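共享实验平台通讯：机器人分拣工位更新与扩充的预算编制说明

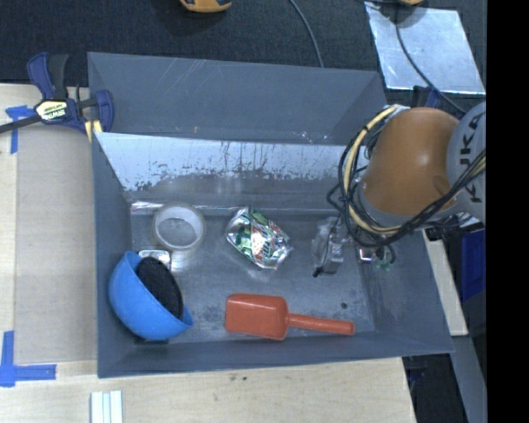

本页最后更新：2026年6月16日

共享实验平台管理办公室现就机器人分拣工位的更新与扩充事项，向各使用单位通报预算编制的原则、分项安排和材料报送要求。本项工作列入下一预算周期的设备专项，由平台管理办公室牵头，设备处、财务处和安全管理部门会同办理。各课题组、教学单位及合作单位在填报需求时，请以本通报为准。早前在内部会议上讨论过的几份草稿均已作废，其中关于整机租赁的部分请勿再引用。

一、编制背景

分拣工位自投入共享以来，承担了杂件抓取、料箱取放、末端执行器比对和本科综合实验等任务。上一统计年度，工位登记的预约使用时间为1774小时，因等待备件、线缆维修和夹具调整造成的停机近119小时。停机时间所占比例虽然不高，但分布十分集中，多数发生在课程结题和项目验收之前，对使用单位的影响明显大于数字本身所反映的程度。

从停机登记来看，机械臂本体很少成为停机的起因，较常见的情形是末端夹爪磨损后无替换件、外部线缆与软管反复弯折后需要重新整理，以及料箱固定方式变动后需要重新标定。上述部件单价不高，以往多由各课题组从日常经费中零星购置，型号不一，接口不一，交接时也缺少记录。平台管理办公室认为，本次编制应当把这部分支出从零星购置中收回，统一列支，统一入账，统一保管。

平台管理办公室负责人Mirela Caldeira在需求启动会上要求，凡是申请新增设备的单位，应当同时说明现有设备为何不能满足需要，以及新增设备到位之后由谁负责日常运行。这两项内容在历年申报材料中最为薄弱，今年将作为形式审查的必审项，缺少其中任何一项的材料予以退回。

二、专项额度与使用范围

经核定，本周期机器人分拣工位专项额度为2848千元，包括设备购置、安装改造、安全防护、软件授权、备件、培训和验收检测等全部支出。该额度为含税总额，不得在专项之外另行安排配套资金。各单位以横向经费自愿分担的部分，须单独列明来源，并事先征得经费负责人书面同意。

专项资金可以用于下列支出：机械臂控制与通信部件的更新；末端执行器及其快换接口；料箱、隔板、台面固定装置；视觉与照明部件；线缆、软管及其护套与支架；安全围护与联锁装置；操作与维护培训；第三方检测。日常耗材中，与工位运行直接相关的抓取试样可以列支，办公用品和个人计算设备不得列支。

需要说明的是，抓取试样一项在往年常被漏报。工位上的试验物品种类较杂，照片中料箱前部即放有蓝色碗、胶带卷、铝箔质感的零食包装和红橙色塑料勺等物，大小、软硬和反光程度差别很大。此类物品单件价值很低，但在长期试验中会变形、破损或遗失，若不成批购置同一规格，前后两个阶段的数据就难以比较。请各单位按照试验方案列出试样清单，写明规格和更换条件，由平台统一采购，同一批次留存备份。试样清单由使用单位自行确定，平台只审核是否存在重复和是否符合安全要求。

三、工位现状与改造要点

目前工位采用橙色机械臂，臂体关节外壳上有KUKA字样，作业时伸至大型灰色料箱上方取放物品。料箱分为前后两个区域，中间以倾斜隔板隔开，前部底面为金属。料箱边缘以手动夹具夹持，夹具可以随时松开，便于更换料箱，但也意味着每次更换之后都需要重新确认位置。线缆和一根较粗的软管沿臂体外侧绕行，活动余量较大。

围绕上述现状，改造方案应当包含以下要点。

关于料箱固定。手动夹具具有取用方便、费用低的优点，在试验方案频繁变动的阶段仍可保留。对于进入长期运行的试验，应当配置可重复定位的固定装置，并在料箱更换后保证位置的一致性。报价时请供应商分别列出底板、定位件和压紧件的价格，不接受只报总价的方案。台面需要开孔的，须由设备处确认台面结构后方可施工。台面为浅色木质，承载能力未经正式核算，改造前须补做核算，核算费用计入安装改造科目。

关于线缆与软管。外部走线应当与机械臂的全部作业姿态相适应，既不得在极限姿态下受拉，也不得垂落至料箱作业区。供应商应提交走线示意图和弯曲半径说明，并在验收时以低速完整运行一遍典型轨迹。护套与支架应当可以单独更换。以往发生过因更换一段护套而拆卸全部线束的情况，耗时较长，本次在技术条款中予以明确限制。

关于末端执行器。工位将继续以夹爪为主要执行器，同时预留快换接口。接口的机械尺寸、电气定义和气路定义应当写入采购文件，作为实质性条款。凡采用专有接口且不提供接口文件的产品，不得参加本次采购。夹爪指端属于易损件，报价中应包括不少于一个预算周期的备件，并注明停产后的替代办法。

关于金属表面反光。料箱底面与部分试样均有较强的反光，视觉方案在选型时须以现场条件进行测试，不得仅凭供应商样本资料确定。申请更换照明或相机的单位，应当提交现场测试记录；尚无条件测试的，可在材料中申请由平台安排。测试期间不得改变料箱内衬和隔板，以免测试结果与实际使用条件脱节。

关于作业区标识。料箱旁台面贴有蓝色胶带标记。胶带类标识适合试验初期使用，进入长期运行后应当改为耐磨标识，并将标识图纳入工位档案。任何人变更标识，均须在登记簿上签字，并通知当日在约的使用单位。

四、分阶段安排

本专项分两个阶段实施。第一阶段以恢复和稳定现有能力为目标，包括备件入库、线缆整理、料箱固定装置、安全联锁检查和操作培训。第二阶段以扩充能力为目标，包括新增末端执行器、视觉部件更新，以及视评估结果决定的第二工位建设。

第一阶段所需资金优先保障，不受第二阶段评审进度的影响。第二阶段须在第一阶段验收通过后启动。之所以作此安排，系参考了上一轮专项的执行情况：当时新增设备先于基础改造到货，因供电和台面条件尚不具备，设备在库房中存放较久，质保期在未开箱的情况下已经开始计算。本次采购合同将约定质保期自安装验收合格之日起算，并约定分批交货，请各单位不要自行与供应商商定提前到货。

第二工位是否建设，目前尚无定论。赞成建设的单位提出，教学任务与科研任务在同一工位上交替进行，每次切换均需更换试样和恢复程序，实际损失的时间没有完全体现在停机登记中。持保留意见的单位则指出，若现有工位的停机问题得到解决，加上夜间预约规则适当放宽，现有能力可能已经够用。平台管理办公室将在第一阶段完成后，依据预约、停机和切换三类记录提出评估意见，再行提交设备专题会讨论。

关于切换记录，此前没有统一格式。自本通报发布起，请使用单位在每次任务切换时填写开始与恢复时间、所更换的部件和试样，以及是否重新标定。记录不要求长篇说明，但时间必须当场填写，不得事后集中补填。

五、供应商询价情况

截至目前，平台已收到Flesteo、Driltow和Grirero的书面询价回复。三家的报价口径差别较大，现仅就口径问题作一说明，不涉及评审结论。

Flesteo按整套改造报价，将固定装置、走线和安装合并为一个总项。此种报价便于合同管理，但在部分内容取消或调整时缺少计价依据，平台已请其补充分项价格。Driltow按部件报价，明细完整，安装与调试费用则以工时形式另计，未给出上限，平台已要求其明确封顶金额及超出部分的承担方式。Grirero的回复以末端执行器和快换接口为主，不含料箱固定装置，可以作为单独一包参与。

Riis以技术咨询单位的身份参与前期需求整理。按照采购管理规定，参与需求文件编写的单位及其关联单位不得参加后续投标，Riis已就此提交书面承诺。各单位在与Riis的人员讨论技术方案时，可以谈需求和现场条件，不得转告其他供应商的报价内容。

询价回复仅用于编制预算，不作为评审依据，也不构成采购意向。个别课题组曾向供应商出具带有单位名称的“确认函”，此类文件没有经过授权，对外容易引起误解，请已经出具的单位尽快联系设备处处理。今后凡需对外书面答复的，一律由设备处归口。

六、全周期费用的填报方法

往年的申报材料普遍只填写购置价格，对后续费用估计不足。今年的申报表新增全周期费用栏，请按下列口径填写。

购置费，指设备及必备附件的到货价格，包括运输、保险和包装。进口部件应当注明报价币种与折算办法，汇率变动的风险由哪一方承担，须在备注栏中写明。

安装改造费，包括台面核算与加固、供电与供气接入、固定装置安装、走线、现场标定，以及施工期间对相邻区域的保护。工位周围通道不宽，施工材料不得占用疏散通道，由此产生的分批搬运费用可以列入。

运行费，包括电力、压缩空气、耗材和试样。电力和压缩空气按平台现行分摊办法计算，不需要使用单位自行测算。试样费用应当与试样清单对应。

维护费，包括定期保养、易损件、软件授权续期和计划外维修。软件授权请特别注意区分永久授权与年度授权。对年度授权，应填写到设备预计退役为止的全部费用，不得只填首年。若供应商承诺首年免费，也应在次年起如实填写。

人员费，指因新增设备产生的专职或兼职运行人员支出。由在编人员兼任的，不填金额，但须填写姓名、所占工作量和所在部门负责人的意见。由研究生协助运行的，应当符合学校关于助研岗位的规定，并不得以研究生作为唯一的运行责任人。

退役处置费，包括拆除、数据清除、危险部件处理和残值评估。此项多数单位留空，财务处今年将逐一核对。确无费用的，请填写零并说明理由，不要留空。

财务处Babita Sachdeva负责全周期费用栏的口径解释。填报过程中遇到科目归属不清的情况，请先按较为接近的科目填写，并在备注中标明“待核”，不要为此延误报送。财务处审核后统一调整，调整结果会反馈填报人确认。

七、安全与防护费用

安全防护支出必须单独列项，不得并入安装费。以往有方案为压低总价，将围护和联锁列为“可选项”，评审时虽然予以纠正，但耽误了时间。本次明确，围护、联锁、急停和警示装置均为必备项，凡未包含的方案不予受理。

安全管理部门的Erlinda Salazar已对工位进行了预检查，意见主要集中在以下方面：料箱更换期间人员需要进入臂体作业范围，现行做法依靠操作人员自觉按下急停，建议改为与围护门联动；外部线缆的检查没有固定周期，建议纳入开机前检查表；手动夹具在使用中可能松动，建议在每次运行前确认夹持状态并登记。平台管理办公室对上述意见全部采纳，相应费用列入第一阶段。

拟使用协作模式的单位请注意，降低速度和限制力矩不能代替风险评估。评估应当针对具体任务、具体夹爪和具体试样进行，更换夹爪或者使用带有尖锐边角的试样时，原有评估不再适用，须重新办理。评估表由安全管理部门提供，填写完成后由课题负责人和操作人员共同签字。

八、培训安排

培训经费按阶段列支。第一阶段面向现有操作人员，内容包括开机检查、料箱更换与固定确认、线缆目视检查、夹爪指端更换、故障登记和急停后的恢复程序。第二阶段随新增设备开展，由供应商提供，培训内容和考核方式写入合同。

供应商培训应当在本单位现场进行，使用本单位的料箱和试样。仅提供视频或者异地集中授课的，不计为完成培训义务。培训资料须以中文提供，并允许平台在内部复制和修订。Mererid Sayce负责汇总培训需求，请各单位报送拟参训人员名单时注明其现有操作资格，名单中不要列入即将毕业或离岗的人员。去年的参训人员中有相当一部分在完成考核后不久离开，平台不得不临时调整值班安排。

取得操作资格的人员，可以独立预约已列入清单的标准任务。涉及新夹爪、新程序或者新料箱的任务，首次运行须有平台人员在场。此项规定不因专项实施而放宽。

九、评审标准

专题会将从需求的必要性、技术方案的可行性、全周期费用的完整性、共享程度和运行责任的落实情况等方面进行评审。总价低不作为优先通过的理由，性能指标高也不作为优先通过的理由。材料中应当写明该项指标与具体任务的对应关系。例如，提出更高重复定位精度的，应当说明哪一项试验受到现有精度的限制，并附上相应记录；提出更大负载的，应当说明拟抓取物品的重量范围和夹爪自重。

共享程度按照承诺开放的时间和任务类型认定。承诺开放但附加大量前置条件的，按实际可用时间计算。设备到位后，平台将对承诺执行情况进行核查，未达到承诺且无正当理由的，在下一预算周期核减该单位的申报额度。

涉及第二工位的申请，还应当提交场地意见。场地意见由房屋管理部门出具，内容包括地面承载、供电容量、通道宽度和噪声影响。未取得场地意见的申请可以先行报送，但不进入第二阶段评审。

Daiane Araújo担任本次评审的技术联络人，负责回收各单位对技术条款的意见。对技术条款有修改建议的，请直接写出建议采用的条文，并说明受影响的任务。笼统表示“指标偏高”或“指标偏低”的意见，难以处理，过去几轮征求意见时这类回复占了大多数。

十、合同与验收

合同付款与验收节点挂钩。到货清点、安装完成和试运行合格分别作为付款节点，各节点的比例由设备处与财务处在采购文件中确定。任何节点的付款均须附验收记录，验收记录应由使用单位、平台和供应商三方签字。

试运行应当采用平台指定的标准任务集。任务集包括从料箱前后两个区域取出试样、在指定位置放置、连续运行以及中断后的恢复。试样中应当同时包含硬质、柔性、反光和中空的物品，以避免验收仅在容易抓取的物品上进行。对抓取结果的记录方式，由Daiane Araújo会同各课题组拟定，定稿后作为合同附件。验收期间供应商可以调整参数，调整内容须全部记录并移交。

备件入库时，应当核对型号、批次和接口文件，并在工位档案中登记存放位置。领用备件实行以旧换新，换下的部件保留至故障原因确认后再行处置。档案由平台统一保管，各单位可以查阅和复制，不得带离。

对于验收后发现的设计缺陷，合同应约定供应商的响应时间和替代方案。停机超过约定时间的，质保期相应顺延。顺延条款在往年合同中多有遗漏，设备处已将其列入合同模板。

十一、材料报送

各单位应当报送的材料为：需求申请表、全周期费用表、试样清单、运行责任说明、安全风险评估初稿。申请视觉或照明部件的，另附现场测试记录或测试申请。申请第二工位的，另附场地意见。材料以电子版报送平台管理办公室，签字页扫描后一并附上，纸质原件由报送单位留存备查。

材料汇总与形式审查在暑期内完成，专题会拟于9月召开，具体时间另行通知。暑期值班期间，签字手续可能较平时缓慢，请需要多个部门会签的单位尽早办理。逾期材料转入下一预算周期，不再个别沟通。第一阶段的备件需求可以随时报送，经平台确认后先行询价。

跨单位联合申报的，由牵头单位统一报送，参与单位在运行责任说明中分别签字。经费分担比例应当在报送前商定，专题会不受理分担比例待定的申请。牵头单位人员变动的，须及时书面告知平台，并明确接替人员。

十二、过渡期间的工位使用

专项实施之前，现有工位照常开放。自本通报发布之日起，料箱、隔板和夹具的位置不得随意变动，确因试验需要变动的，应当在使用结束后恢复，并在登记簿中记录。试样使用完毕后按类放回存放柜，不得留在料箱内过夜。外部线缆如有破损、扭结或异常摩擦，应当立即停止运行并通知平台，不得以胶带包扎后继续使用。

第一阶段施工期间，工位将分段停用。停用安排确定后，平台会在预约系统中提前锁定相应时段，已经预约的单位由平台逐一联系调整。课程实验优先安排，科研任务按照原预约顺序顺延。对有合同节点要求的项目，请课题负责人提供合同相关页，平台据此协调。

关于预算科目的问题，请联系Babita Sachdeva；技术条款与试运行任务集的问题，请联系Daiane Araújo；安全风险评估的问题，请联系Erlinda Salazar；培训名单请报Mererid Sayce。申请表和费用表模板已放入平台内部网的“设备专项”目录，旧版表格缺少全周期费用栏，请勿沿用。

共享实验平台管理办公室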